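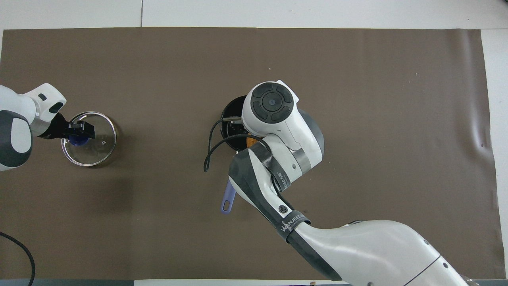 Glass lids and pots: packing and storage FAQ

Last revised in June. Answers apply to the Flutine range and to most pots with a glass lid and a central knob.

Should the lid travel on the pot?
No. Pack the lid and the pot as separate items. A lid left in place rests on the rim and will knock against it whenever the box is tilted.

What size of paper do I need?
For a lid, use a sheet at least twice as wide as the lid itself. For a pot, the sheet must cover the base, the full height of the wall on both sides and the opening. Spread it flat on the table before you put anything down. Creases do not matter.

Does the colour or grade of paper matter?
Plain brown kraft is fine. Avoid newsprint on light enamel, as the ink can transfer. Waxed paper slides and does not hold a fold.

Which way up does the lid go?
Wrap it knob up. Bring the corners over the glass, then twist the spare paper once round the knob. In the box, stand it on edge against a side wall with a pad of crumpled paper underneath.

Can I lift the lid by the knob?
Yes, provided the knob is tight. Check it by hand first. If it turns, hold the knob still and tighten the screw on the inside of the glass a quarter turn at a time. Do not force it.

What about the steam vent?
Leave it uncovered by tape. Adhesive residue in the vent is hard to remove. Clean it with a soft brush and warm water, and let the lid dry fully before wrapping.

My lid has a metal rim. Does that protect the glass?
Only at the edge, and only against small chips. It does nothing for a blow to the face of the lid. Dry under the rim with the corner of a cloth; trapped water leaves marks.

Can pots be nested?
Yes, with one sheet of paper between each pair. Put the heaviest at the bottom. Do not nest a non-stick pot without a full liner reaching over the rim.

How much paper comes in a pack?
Packs hold 20 or 100 sheets. The trade carton holds 500. Part sheets are not sold.

Can the paper be reused?
Yes, if it is dry and free of grease. Flatten it and store it under a board. Torn sheets can be kept for filling gaps.

Do you sell spare lids and knobs?
Spare knobs are held at Cernurow. Lids are ordered by inside diameter, measured across the pot opening in millimetres. Do not measure the old lid, which overlaps the rim.

The lid arrived cracked. What now?
Keep the wrapping and the box. Send a photograph of each to Lợi Khương in the parts office before disposing of the glass. Messages received after noon are read the next working day.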